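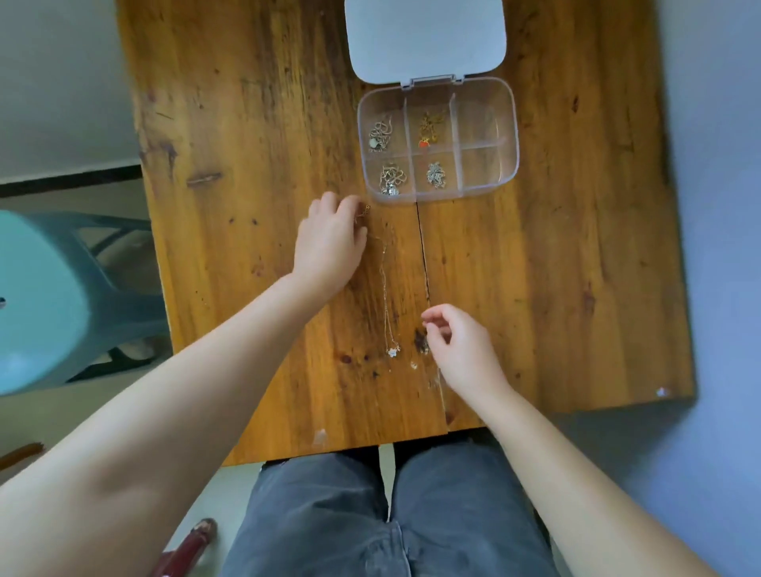 Subject: Re: [cell-maint] Chain cell dropping fine chains, Undix feeder
From: Jonatan Tveit

On the Derton list you wrote:

> We took over the necklace sorting cell from Surnbridge in February.
> It does the heavy chains without trouble, but on the fine ones
> the gripper closes on nothing, or picks the chain in the middle and
> drags the pendant across the divider. Log is full of error 3017.
> I have already replaced the fingertips and the vacuum cup on the
> other tool. Before I order a new gripper, is there something in
> the setup I should look at? Also, how are you teaching the clasp
> position? The manual has one line on it.

Don't order the gripper yet. On our cell 3017 means the fingers reached the closed position without seeing any force, and with fine chain that is nearly always height and not wear.

Check the tray first. Ours is a clear organizer, six compartments in two rows of three, with the lid folded back flat behind it. The lid has to lie fully down. If it is propped up on a cable the base tips forward and every pick in the near row is off. We lost most of a shift to that.

Then redo the touch-off. Jog down to the bare plate with the fingers closed, set zero, and come up 2 tenths of a millimeter. Surnbridge shipped theirs with the offset for heavy chain, so if you never changed it, the fingers are closing above the fine ones. Run it at 10 percent speed until you have gone through a full tray.

For the clasp, we stopped typing in coordinates. We lay the chain out by hand in a narrow loop, clasp end up by the near left corner of the organizer and pendant toward the operator, and teach from that. One hand holds the clasp end and the other stays close with thumb and finger pinched, ready for the strand. The pinch at the clasp is what the gripper has to copy, so put the taught point there and leave the rest of the chain alone. Chains with a small light pendant are the worst, they turn when you lift. Lift straight up first, then move sideways.

A wood table is fine for working out the layout, but keep off any gap between boards — a fine chain will find it. Do the final teach on the cell plate.

One chain per compartment while you are teaching. It is tempting to fill the tray, but leave a compartment or two empty so you have somewhere to place. Clear walls also throw reflections back at the camera, so turn the ring light down before you touch the threshold. Ours sits at roughly half of what Öberg set at install.

For upkeep, we wipe the fingertips every shift and check the finger gap with a feeler gauge every 1000 picks. The Undix counter resets if you pull the power, so write the number on the door.

If it still throws 3017 after the touch-off, send me the force trace from one failed pick and one good one. I am at the bench until 4 most afternoons.

Jonatan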